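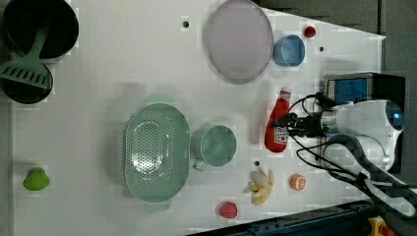 Two Nights in Numevville, by Train

The night train to Numevville leaves late, runs slow and costs less than a seat on the morning flight. I booked it for the last weekend of the season, paid for a lower berth, and carried one bag. The line covers 200 miles and takes most of the night, with a long stop at Grernska while the engine is changed. If you sleep lightly, ask for a berth in the middle of the car. The ones by the doors catch every passenger getting on.

The station is on the flat side of the river, a short walk from the old town. Left luggage opens at six. The buses start later than that, so most people walk across the bridge and look for coffee on the other bank, where two bakeries open early.

Where to stay

Most of the hotels are on the main square and priced to match. I stayed at the Siddiqui, a guesthouse three streets back, in a room facing the yard. The bed was firm, the radiator worked, and breakfast was eggs, bread and a bowl of stewed plums. Guests can use the kitchen on the second floor in the evening, and many do, as restaurants close early once summer is over. There is a grocery on the corner that stays open until nine. Ask for a room on the yard side, as trucks use the front street from five in the morning. 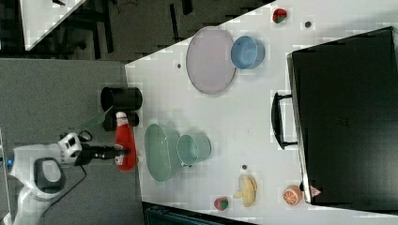 Up to the Amon

The Amon is the ridge you see from the train as you come in. The high point is 2,928 feet, and the path starts behind the cemetery, where there is a map board and a water tap. The first hour is a farm road. After that it climbs through beech woods, steep in places, and comes out on open grass. I took three and a half hours up and two down, with a stop for lunch.

The hut near the top sells soup, tea and a plain cheese sandwich. It takes cash only. On Sun 1 October it was full by noon, and late arrivals ate outside on the steps. It shuts for the winter at the start of November, and the last bus back from the trailhead stops running the same week. From then on you have to walk the road into town or arrange a taxi before you set out.

Getting back

There is one daytime train, which leaves just after lunch and gets you home in time for a late dinner. It is the better choice for views. Sit on the left for the river as far as Grernska, then move across if you can. Tickets for the return can be bought at the station window, but berths on the night train should be reserved a week ahead, and earlier for holiday weekends. Bicycles need a separate ticket and travel in the last car.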